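Packing a work bag, and papering the corner you pack it in

Jul 31, 2022

A small table set aside for packing saves a lot of hunting about in the morning. Mine has walls on three sides, so nothing slides off the back. The tips below cover the table first, then the bag.

1. Choose a paper you like looking at. In a space this small a busy print is fine. Strawberries on pink hide scuffs far better than plain white.

2. Start with the back wall, then do the two sides. Cut each sheet 12 mm too long and trim it once the paste has dried.

3. Put a patterned cover on the table. A pale one shows up dropped pen lids and dark cables, and it wipes clean with a damp cloth.
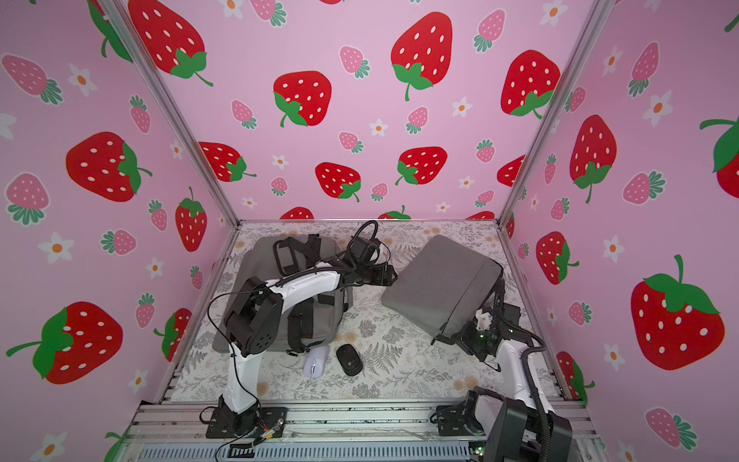

Strawberry walls, with ferns and small flowers on the table.

4. Empty the bag fully before you repack it. Crumbs and grit collect in the bottom seam -- turn the bag over and tap it out.

5. Lay the backpack flat and sort the straps before anything goes in. Shoulder straps tangle easily, and a buckle caught underneath will press into whatever you pack on top. Fasten the buckles first, then pull the straps straight.

6. Keep small things in sight until last. A computer mouse left loose at the front of the table is easy to find. One dropped into a half-full bag is not. A light colour such as lavender helps.
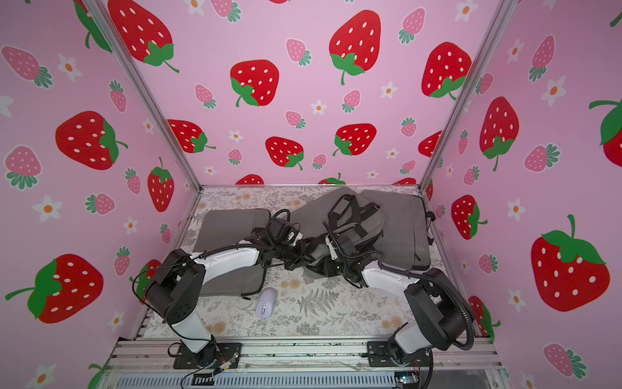 7. Put flat things in first, against the back panel. Heavy items go next to them, and soft ones to the outside.

8. Weigh the bag now and then. Mine is 900 g empty, and I was surprised how much the chargers added.

9. Wipe the padded parts with a barely damp cloth and leave them open overnight. I do this every September and again after Christmas.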